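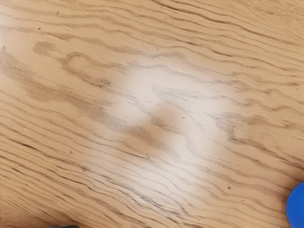
Figura 4.1 — Veios de um tampo de madeira clara, em imagem gerada por computador.

Capítulo 4
A madeira e o tempo

Quem cresceu numa casa com mesa grande de cozinha conhece os veios da madeira antes de saber o nome deles. Seguimos aquelas linhas com o dedo enquanto a sopa esfria, inventamos rios e estradas, e só muitos anos depois alguém nos conta que estávamos, sem querer, lendo a vida de uma árvore. É por essa leitura que vamos começar, com calma e com a mão sobre a tábua, sempre que houver uma por perto.

Nos climas de estações marcadas, a árvore costuma formar um anel de crescimento por ano. Na primavera, as células nascem largas e de parede fina, e a madeira fica mais clara; no fim do verão vêm menores e mais espessas — o chamado lenho tardio — e a faixa escurece. Um tronco com 95 anéis guarda, portanto, 95 anos de chuvas, secas e invernos, e há árvores vivas que passam dos 3,000 (sim, a gente lê duas vezes quando encontra esse número pela primeira vez!).

O desenho que chega à tábua depende também do corte. No corte radial, que passa pelo centro do tronco, os anéis aparecem como listras quase paralelas. No tangencial, abrem-se em arcos e chamas. A professora Araceli Trujillo, com quem aprendi boa parte do que está neste livro, pedia aos alunos da oficina de Bastovik que desenhassem o tronco inteiro a partir de uma única tábua, e dava 60 minutos para a tarefa. Eu nunca terminei a tempo.

Nas próximas seções estudaremos a anatomia do lenho, a diferença entre cerne e alburno e, por fim, os movimentos da madeira conforme a umidade do ar. Antes de seguir, tenha à mão um lápis macio e uma lupa. O primeiro exercício está na seção 4.2.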